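# Folding day in Lullmont

Welcome to my small gallery of cloths and bed linen. I started it in November, when we moved to the new flat and all the fabrics came out of 33 boxes. I keep the colours which I like the most — maroon, grey, pink — and I try to fold everything the same way, long and narrow, so it fits the Clesema shelf. More pictures will come after the winter blankets are washed.
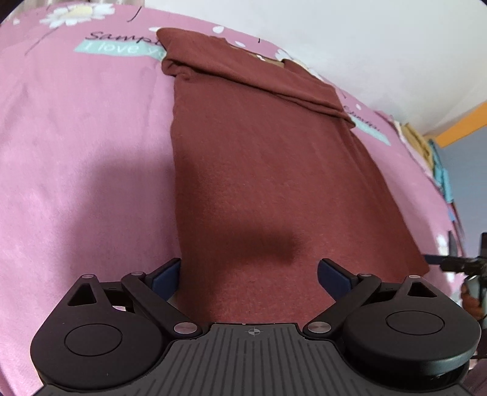
*Dark maroon-brown cloth, folded, on the pink bedsheet.*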